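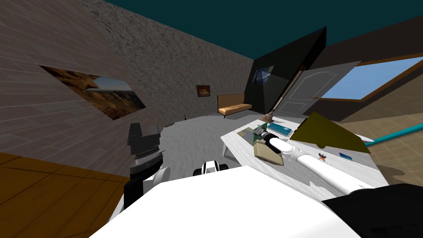
Pouran Mohammadi escreveu-nos a perguntar se a sopa de abóbora do jantar de novembro levava mesmo gengibre, porque em casa dela ficou sempre mais doce do que a nossa, e já vai na terceira panela. Leva, sim, Pouran, e bastante! Rala-se fresco, com a casca e tudo se estiver bem lavada, e entra só no fim, quando a abóbora já se desfaz com a colher.

E já que falamos do jantar, que saudades nos deixou. A sala de Nellham encheu-se cedo (às sete já faltavam cadeiras) e o Milovan Babić, que tinha prometido dois tachos, apareceu com quatro, mais um pão de centeio tão pesado que foi preciso pedir ajuda para o tirar do carro. Juntámos 3,000 coroas para a horta de Sterkevholm, das quais 2,000 já têm destino: a vedação nova do lado do ribeiro, onde as lebres entram como se pagassem renda.

Quem quiser sementes da abóbora grande pode passar pela mercearia Bošković até ao fim do mês. Ficaram 17 saquinhos ao balcão, e pedimos só que cada família leve um, para chegarem a mais gente. Guardem-nas num sítio seco e escuro até à primavera, e tragam os frascos vazios da compota quando vierem, que fazem sempre falta.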